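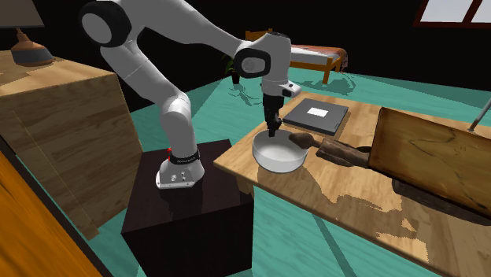

How to plan a chapter with index cards before you draft it

A chapter plan is easier to fix than a finished chapter, so do this part first. You need a stack of blank cards, a pencil and a table. The method works for any kind of novel, and the sample chapter used on this page comes from a workshop story called Triddale, set in a repair shop. Its opening card reads: "White robot arm, bolted to a dark pedestal, reaching over a table. Small red light near the base." That is enough setting for one card. The rest belongs in the draft.

Step 1. Write the change

At the top of the first card, write what is different by the end of the chapter. Use one sentence. In Triddale, the shop owner starts out planning to sell and ends up hiding the papers.

Step 2. Make the scene cards

Use one card per scene. Most chapters need 4 to 6. On each card put:

Who wants something
What gets in the way
What they do next

Leave the back blank for now.

Step 3. Check the links

Lay the cards in a row. Between each pair, say "so" or "but" out loud. If only "and then" fits, the second card needs work. Rewrite it or drop it.

Step 4. Add the inner reason

Turn each card over and write why the event matters to the main character. If you can't fill in the back, set the card aside and come back to it on another day.

Step 5. Draft from the cards

Give each card nearly 300 words on the first pass. Keep the cards in order as you finish them, and number them in pencil. You will move some of them when you plan the next chapter.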